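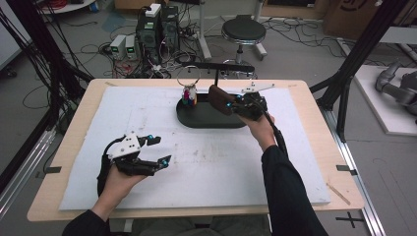

Reducing Snare Poaching in the Ternent Forest Reserve
Project report, second year, Conservation and Land Management
Submitted Wednesday, November 30, 2022

1. Introduction

The Ternent Forest Reserve has an area of 3709 hectares and lies between the town of Fleltatby and the Gokau river. It is home to small forest antelope, bush pigs, porcupines and several kinds of ground birds. Hunting has been forbidden in the reserve for many years, but wire snares are still found there in every season. The purpose of our project was to study where the snares are placed and whether the present patrol routes pass through these places.

We chose snares as our subject for the reason that they do not select. A snare which is set for a pig can also hold an antelope or a young animal, and it continues to catch after the person who set it has stopped coming.

2. Method

The reserve office at Fleltatby allowed us to read the patrol books. In these books the rangers write the date, the route and the position of each snare that they remove. We used the records of 200 snares with a clear position. Records in which only the name of the valley was given were left out.

We divided the map of the reserve into squares and marked every snare on it. After this we drew the eight regular patrol routes on the same map. We also walked two of the routes together with the rangers, in order to understand how far a person can see from the path when the undergrowth is thick.

3. Results

Most of the snares were close to the southern border, where the fields of Tarigan village meet the forest. They were often set along old fences and near small streams, where animals pass in a narrow line. In the northern part, which is steep, the books show very few snares.

However, the northern part is also visited less. Only two of the patrol routes go there, and in the rainy months they are sometimes closed. Therefore we cannot say that there are few snares in the north. We can only say that few were found.

During our walks we noticed that a snare is difficult to see from a few metres away. The rangers look first for other signs, such as cut branches or small walls of sticks which lead the animal to one opening. We missed several of these signs ourselves until they were shown to us.

4. Discussion

The farmers at Tarigan lose part of their maize and cassava to bush pigs, and it is possible that some snares are set to protect the crops and not for selling meat. The patrol books do not give any information on this question. An interview study would be useful, but it needs permission from the village and more time than we had.

We suggest that one southern route is moved closer to the streams, and that the northern routes are walked at least once in December, when the ground is dry enough. We also suggest that the books get a separate column for the type of wire. At present some rangers write this down and others do not, so it could not be used in our analysis.

5. Limits of the study

The squares on our map were rather large, and a smaller size may give a different picture near the border. The number of patrol days was not the same for all routes, and we did not correct for it. The map and the table of positions were given to the reserve office and are not printed in this report, as they could help people who want to set snares.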